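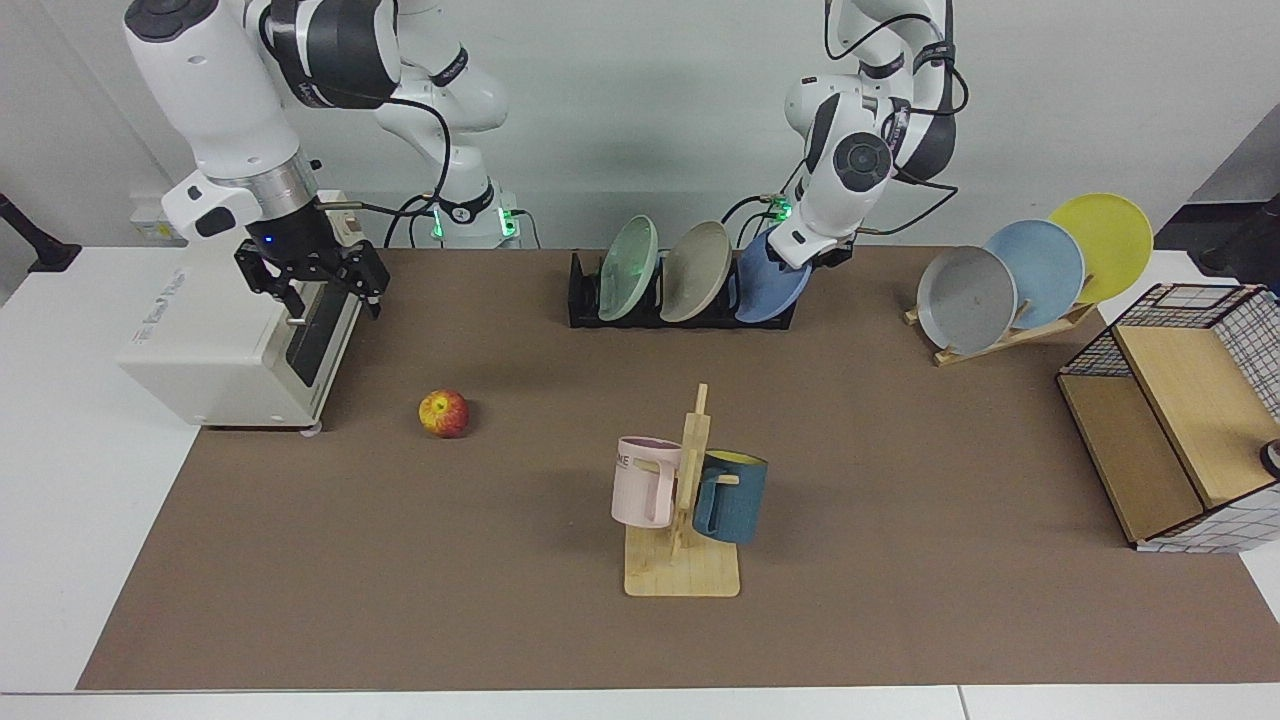
The **Lumham plate fault** was a recurring failure in a two-armed kitchen robot tested by the firm Zutance at its site in Lumham. The robot was meant to move crockery between a dish rack and a plate stand, hang mugs and open the door of a small oven. During longer trials its left arm would sometimes keep pushing against a plate after its gripper had failed to close on the rim, while the control software recorded a successful grasp. Zutance has described the matter as a calibration error. Critics, among them the engineer Ratih Liew, have argued that this label covers two or three separate faults and that the most serious of them has never been properly explained.

## Background

The trials used a pair of arms working over one table, each fitted with a two-fingered parallel gripper. Control was handled by Salazar, a software package written within the company, and the task list was known as Zamon. Zamon contained dish, mug and oven tasks, and the arms could be given work at the same time. Plates were considered the hardest items. A rim gives a gripper very little to hold, and plates standing in a rack hide each other's edges from most angles.

Zutance claimed early on that the system could clear a rack "without supervision". The claim rested on a run of 50 plate transfers, all done with plates of one colour and with the right arm parked. Neither condition was mentioned in the first announcement.

## The fault

In a normal transfer the left gripper came down over the rim, closed, and lifted once the finger motors met resistance. Salazar took that resistance as proof that a plate had been gripped. The weakness is plain enough: a finger pressing on top of a rim, or jammed against the wire of a rack, also meets resistance. In both cases the software went on to the next step. The arm then tried to lift a plate it did not have, or dragged it sideways into its neighbours.

Logs released by the company cover 1,387 plate attempts. They list each attempt as "complete" or "stopped", with no entry for a plate that was dropped, chipped or left where it was. The usual success figure for the system comes from these logs, and it is hard to see how it can be relied on. An empty gripper that finished its motion was a completed attempt as far as Salazar was concerned.

A second problem concerned the stop limit. The arm was supposed to halt when the downward force passed a set level, but the check was suspended for a short time during closing so that ordinary contact would not trip it. If closing never finished, the check did not come back. An operator had to press the stop button.

## Investigation

An internal report dated 26 February 2019 blamed a drift in the position of the left wrist, said to have built up over 4,000 cycles. The recommended cure was to recalibrate the arm more often. The report gave no measurements of the wrist before the trials began, so the size of the drift cannot be checked.

Liew, who had worked on the gripper mounts, disputed the finding in a written reply. She noted that the fault also appeared in the first 120 attempts, when little wear could be expected, and that it was more frequent when the right arm was busy at the oven. In her view the two arms were competing for processor time and force readings from the left side were arriving late. Zutance answered that it had seen no evidence of delay. It did not say whether it had looked for any.

## Changes and later trials

In October the company issued a revised version of Salazar. It compared the gap between the fingers with the expected thickness of a plate before lifting, and it kept the force check running throughout. Padded fingertips were tried and dropped.

Zutance reported that the fault had been "eliminated". The later trials were shorter than the earlier ones, however, and the oven tasks were left out of them, so the condition Liew had singled out was not tested. No outside body has repeated the work.

## See also

- Collision detection
- Grasp planning
- Emergency stop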